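Pedovton Theatre Society
Production meeting – minutes
2022-03-03, rehearsal room, Rustov Hall

Present: Kátia Bezerra (chair), Juraj Říha (minutes, stage management), lighting, sound, front of house.
Apologies: wardrobe.

1. Previous minutes
Accepted with one correction. Item 4 should read "rear tabs", not "front tabs".

2. Programme
The mentalism evening, working title Detside, stays in the October slot. Running time is set at two acts of 45 minutes with an interval. Kátia reported that the performer has asked for no late seating in the second act. Agreed. Front of house will put this on the ticket page and on the foyer doors.

The puppetry double bill is deferred. No rights reply has been received.

3. Seating and sightlines
Licensed capacity is 241 with the side blocks in use. Juraj has checked sightlines from the side blocks and recommends that the outer seats in row A be taken off sale for Detside, as the close-up table can't be seen from there without turning the set. Agreed. The seating plan is to be reissued before booking opens.

Audience members called to the stage will use the centre steps only. The left-hand steps remain closed until the handrail is refitted.

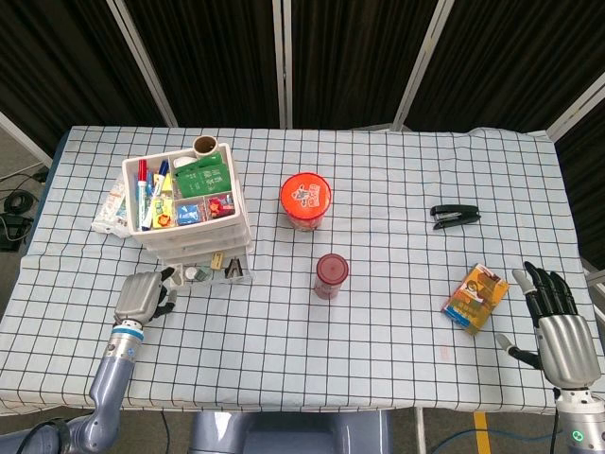 Table with grid cloth and desk organizer, folding divider behind.

4. Lighting
The Tichý desk dropped 3 channels at the last get-out. The fault was traced to the patch lead, which has been replaced. Lighting asked for a full plot from the performer's side, including any blackout cues, before the technical rehearsal. Kátia to request it.

House lights will be held at a low level during audience selection – sound and front of house both need to see the aisles.

5. Sound
One headset microphone and two handhelds. The handhelds are for audience use and will be muted at the desk until cued. Radio frequencies to be confirmed with the hall.

6. Budget
An amount of $500 was approved for drapes and consumables. Anything over that comes back to this meeting. The colour of the drapes is left to lighting.

7. Actions
Kátia – cue plot, contract rider.
Juraj – revised seating plan, handrail quote.
Front of house – late seating notice, steward rota.
Sound – frequency list.

8. Other business
The key to the props cupboard is to be signed out in the book. Wardrobe's request for a second rail is held over.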